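The Long Road to the Kitchen Counter

At the Odovier laboratory, the tasks that take up most of the working day would not tax a small child. Objects are moved from one place to another. Items that belong together are put together. Then the objects go back to where they started, and the work begins again.

The laboratory's purpose is to establish which ordinary chores a machine can be trusted to do, in homes and on the shop floor, and which ones remain out of reach. Its program, known as Tivitetti, keeps a list of 137 tasks drawn from interviews with families, hotel staff, packers and kitchen workers. The list includes clearing a table, sorting returned goods, pairing socks and emptying a dishwasher. As of December, the team considered 61 of them within the reach of current equipment under laboratory conditions.

"The phrase 'laboratory conditions' carries a good deal of weight in that sentence," said Randi Haugen, who directs the program. "We choose the lighting. We choose the table. A household does not make those choices for our benefit."

Factories have relied on robot arms for decades, largely by arranging the factory to suit the arm. Parts arrive in the same position and leave by the same route. The difficulty begins when the parts differ from one another, or when they arrive at an angle. Shop-floor chores such as sorting mixed items from a belt fall between the two worlds, and for that reason the Odovier team has given them particular attention.

A typical exercise uses small cubes, a conveyor and a pair of plates. The arm must find a cube on the belt, close its gripper on it and set it down on the correct plate. An attempt is recorded as complete only when the cube is released and comes to rest inside the rim.

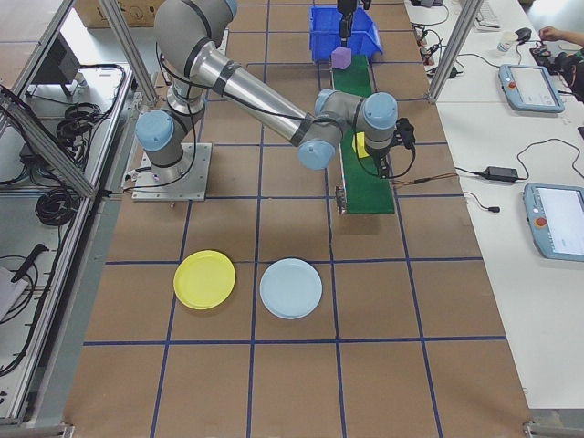
A gripper positioned over the conveyor, with yellow and pale blue plates on the taped work surface.

Cubes are a forgiving choice. They have flat sides, they do not bend, and their colors are easy to tell apart. Ilaria Farina, an engineer who has worked on the sorting exercises for three years, said the laboratory moves to harder objects only after the simple ones have become dull.

"When a visitor sees a cube placed on a plate, the question is always about dishes," she said. "A dish is heavy on one side if there is food on it. It may be wet. It may be under another dish. Each of those is a separate problem, and we have solved them to different degrees."

Each task on the list is attempted 2000 times before a result is entered. The figure was settled after long discussion, Farina said, and reflects the kinds of failure that appear rarely but matter a great deal. A machine that drops one glass in a hundred may look dependable during a short demonstration. In a family kitchen it would be an expensive guest.

Cloth remains the most stubborn material. Folding a towel that has been laid flat is on the list of completed tasks. Taking the same towel from a pile and folding it is still listed as open, as are all but two of the tasks involving fitted sheets or sleeves.

Commercial interest has not waited for the list to be finished. Ostiren, a packaging company that shares its findings with the laboratory, placed two arms on a returns line last year. Raffaele Fabbri, who manages the line, said the arms handle boxed goods well and soft bags poorly. The company has kept its full staff and moved several workers to inspection.

"I was asked to say how many people the arms replaced," Fabbri said. "The accurate answer is that they took over one part of a job, and the rest of the job is still there."

Gianni Barbieri, an economist at the Robichaud Institute, has urged caution in the other direction. Partial help can still be valuable, he argues, particularly to older people living alone – a machine that only picks things up from the floor would be welcome in many homes. His survey of 72 such households found that reaching and bending were mentioned more often than cooking or laundry.

Haugen has read the survey and has added four floor-level tasks for the coming year. Trials of the first, retrieving a dropped spoon, are due to start once the laboratory has settled on a floor covering. The present candidates are tile, short carpet and a rug with a fringe, and the engineers have asked that the rug be left until last.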